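Skaltar Intertidal Survey Quadrat

Product code: SKQ-361
Category: Shore and shallow-water survey

The Skaltar is a rigid folding quadrat for recording invertebrates and algae on rocky shores, seagrass edges and sheltered reef flats. It folds along one axis, locks open at right angles and lies flat on uneven ground. Internal strings divide the area into equal cells for percent-cover estimates or presence counts.

The corner joints were redesigned in March after field use at Berivmont, where sand was working its way into the older hinge. The current joint is open on the underside and rinses clear under a tap. Frames with the older hinge can be converted using the Hinder joint kit, sold separately. 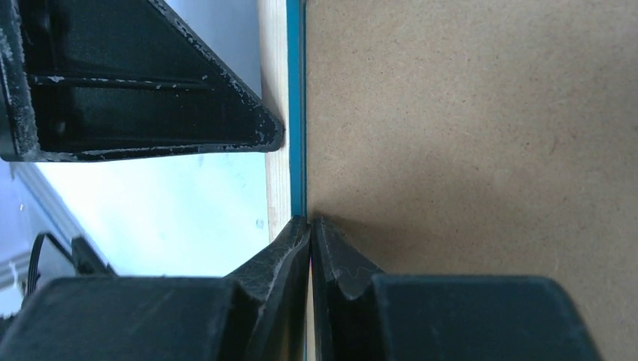

Photo: Hjalti Thoroddsen / Stougaard

Strings are replaceable. Each frame ships with one full set fitted and 2 spare sets in the bag. To restring, loosen the end screws, feed the new line through the numbered holes and tighten until the line no longer sags – do not overtighten, as this can pull the sides out of square.

Specifications
Maximum working depth: 6 m
Line supplied per spare set: 300 cm
Buoyancy: negative in fresh and salt water
Storage: mesh bag with drawstring

Care
Rinse in fresh water after each survey and dry unfolded. Check the end screws before the next tide. When moving between sites, follow local biosecurity rules for cleaning shared equipment.

Ordering
The Skaltar is made to order by Stougaard. Replacement strings and joint kits are normally held in stock. For group orders or questions about older frames, contact Halfdan Ásgeirsdóttir in survey equipment and quote the product code.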